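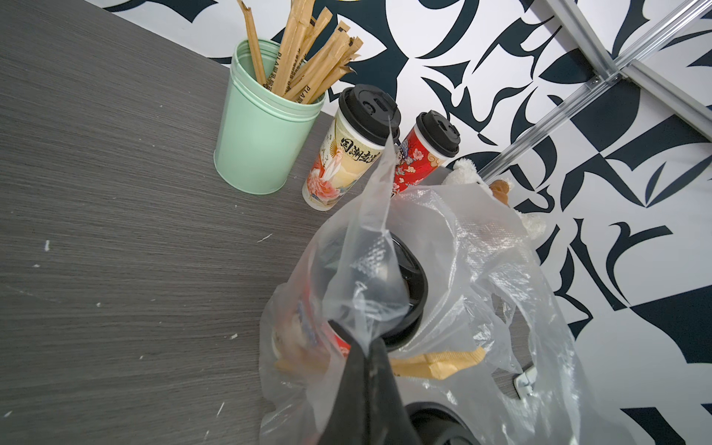
I've been promising a thread on Pierina Caputo and the Grasso River for ages, and a couple of you have been very patient with me, so get yourself something to drink and settle in. It goes on a bit.

Pierina was a ship's chandler's daughter from Fernomside who grew up selling rope and lamp oil to people who went places. At some point she decided she'd like to go places too. Her father was against it, her aunt was for it, and the aunt had the money (lucky for all of us!).

The plan was to follow the Grasso upstream and find out where it began. The maps of the day showed it coming out of a big round lake, and every mapmaker had copied that lake from the one before him, getting a little rounder each time. I love those old maps, I really do, but somebody made that lake up.

She left in September on a flat-bottomed boat called the Suvus with 11 people aboard, counting the cook and a boy who had been told he was only coming as far as the first landing. He went the whole way. His spelling is terrible and his journal is my favorite thing in the entire archive.
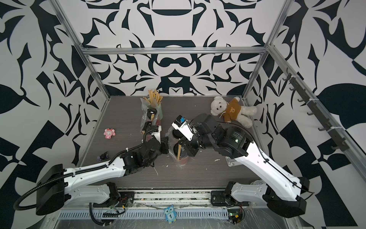 Dark tabletop, black-and-white walls.

Now, the logbook. It runs to 504 pages, and I would say a good half of it is weather. Wind, fog, more fog, then a line about someone's boots. You have to read all of it though, because she'll drop something wonderful into the middle of a dull stretch and then go straight back to the fog.

For example, the day they met the fishing families at Vukville — it wasn't called that yet, the name came with the sawmill — gets four lines. Four! These were people who had lived along that bend for generations and knew the upper river perfectly well. One of the women drew the next stretch for her in the mud with a stick, and Pierina copied it into the log. It's a better map than anything printed in Fernomside for the next 100 years.

So when people say Pierina "discovered" the upper Grasso, I do get a bit prickly. She was shown it. She says so herself, quite plainly, and it was the men who wrote the books afterward who left that part out.

And the lake? There isn't one. The river starts in a wide, soggy meadow with 2 streams running into it, and she spent three days walking around in it up to her knees to be sure. Her entry for the last of those days says, "No lake. Turned back. Fog."

The boat got home late, the aunt got a very long letter, and the printers went right on drawing the lake because the plates were already cut and new ones cost money.

Most of what I know about the mud map comes from Gemma D'Amico, who transcribed the whole log by hand and answered all my emails, including the silly ones. Any mistakes in this thread are mine and not hers.

A few of you have asked about the cook. I have so much to say about the cook, including the business with the stolen ham — I'll do her separately once I've finished reading the boy's journal again.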